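Setting up the Serska bin-picking kit
Part 4: Your first pick

Okay, so the arm is bolted down, the gripper is on, and you've run the homing routine from Part 3. Now we get to the fun bit! I've set up a whole bunch of these by now and I still grin when the first cup comes up.

Before you start

You'll want a two-compartment bin, two clamps, and a handful of things you don't mind dropping. Pick a few different shapes. Blocks are easy, cups lying on their side are harder, and thin rings are a pain, so throw one in for practice.

CAUTION: Keep your hands out of the bin whenever the status line says READY. Ready means it can move.

1. Set the bin on the table and clamp both sides. Push it from the front with your palm. If it slides at all, tighten up and try again.

2. Check the hose and cable. You need enough slack for a full reach into the far corner, but a loop that hangs too low will snag on the bin wall (ask me how I know).

3. Keep the handheld control close by, with its cable clear of the arm.
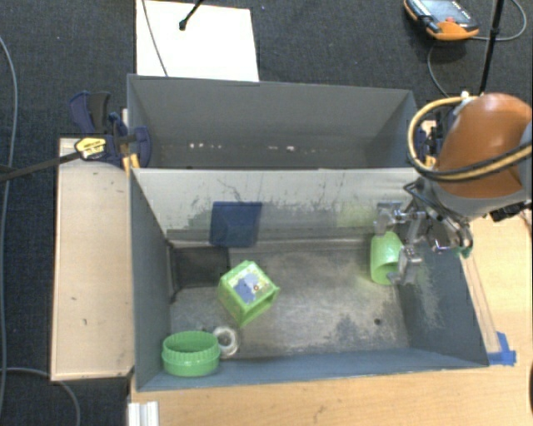

Reading time for this part: 3 min

4. Put your objects in the front compartment and leave the rear one free of them for drop-offs. Mine were a green block, a round container, a cup and a couple of other bits, and I like having the cup over on the right side because it makes the gripper work in a tight spot.

5. Open the Jalla app, choose Teach, and jog the gripper down beside the object you want. Go slow here! I set the approach height to 680 and the speed to 600, and I'd stay at or under both until you trust your bin position.

6. Press Close, then Lift. If the object slips, back off, shift the fingers a little farther over the rim, and go again.

7. Save the pick with a name you'll recognize later. "Test" is a terrible name. I have nine of them.

Note: A scratched or shiny metal floor can throw reflections, so turn on Glare Filter under Vision if the app keeps marking bare floor as an object. Treasa Duggan on the Briltora forum runs hers with the filter on all the time, and her settings file is a free download.

Note: The pick log holds 1,000 entries and then starts writing over the oldest. Export it first if you care about it.

If you see error 2137, the arm thinks it has touched a wall. Press Stop, jog straight up, and redo step 5 from a bit farther in.

Next is Part 5, sorting into the rear compartment.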